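Panier en osier pour le goûter : vous mettez quoi au fond ?

Forum Maison et cuisine > Rangement > Paniers, boîtes et bocaux

clodine13
28 juillet 2019
Bonjour,
Je prépare les goûters de mes deux petits pour le centre et j'en ai assez des sacs en plastique qui traînent dans l'entrée. J'ai ressorti un panier rectangulaire en osier brun foncé, assez serré mais quand même ajouré, avec un gros bord tressé. L'idée est de tout mettre dedans la veille au soir et de le poser tel quel sur la table au moment du goûter.

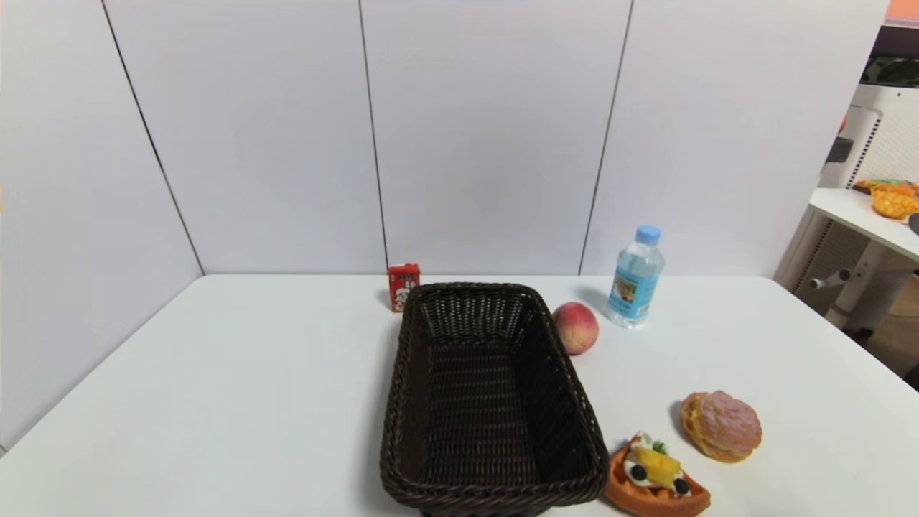

Pour l'instant je compte mettre la brique de jus, la bouteille d'eau, une pêche et une ou deux viennoiseries. Mon souci c'est les miettes. Le dessus du chou est friable et la gaufre a de la crème et des fruits, donc si je la pose directement sur l'osier je vais passer ma soirée à la brosse à dents. Torchon ? Papier cuisson ? Autre chose ?

Skellik
Torchon plié en deux, sans hésiter. Tu le secoues dehors et il part à la machine avec le reste. Le papier cuisson glisse et se déchire dès qu'on pose une bouteille dessus.

mamie_bocaux
Pas d'accord pour la gaufre. De la crème sur un torchon, la veille au soir, en juillet ? Les choses à la crème vont au frigo dans une boîte fermée et tu les sors au dernier moment. Le panier c'est pour le sec et les fruits.

Skellik
Oui enfin elle n'a pas dit qu'elle laissait la crème dehors toute la nuit.

mamie_bocaux
Elle a écrit « tout mettre dedans la veille au soir ». Je lis ce qui est écrit.

clodine13
J'ai écrit trop vite, la gaufre va au frigo, promis. Mais au moment de servir il faut bien la mettre quelque part. Le chou, lui, peut passer la nuit dans une boîte ?

Clillar
S'il est fourré à la crème, frigo aussi. S'il est vide, boîte en métal, il restera plus croustillant.
Pour le panier j'ai le même genre et j'ai fait faire un fond en toile enduite, coupé aux dimensions moins un centimètre. Un coup d'éponge et c'est fini. Mesure bien l'intérieur et pas l'extérieur, j'en ai raté un comme ça.

kuroda_78
La toile enduite je déconseille, ça garde l'humidité dessous et l'osier noircit. J'ai perdu un panier de cette façon en février, il était resté au cellier avec des pommes. Un torchon ça respire au moins.

Clillar
Le mien a 4 ans et n'a rien. Je retire le fond pour le faire sécher, c'est peut-être la différence.

kuroda_78
Possible. Je ne le retirais jamais.

Skellik
Autre chose : la pêche, ne la coince pas sous la bouteille. Ça marque tout de suite. Chez nous les boissons sont debout à un bout et les fruits à l'autre, avec une serviette roulée entre les deux.

mamie_bocaux
Là-dessus on est d'accord.

clodine13
Merci à tous. Je pars sur le torchon pour commencer, et une petite assiette pour la gaufre – je verrai pour la toile à la rentrée. Quelqu'un sait comment nettoyer les trous du tressage ? Il y a déjà de la poussière dans les coins.

Clillar
Aspirateur avec l'embout brosse, puis éponge à peine humide avec un peu de savon noir. Sécher à l'ombre, jamais sur un radiateur.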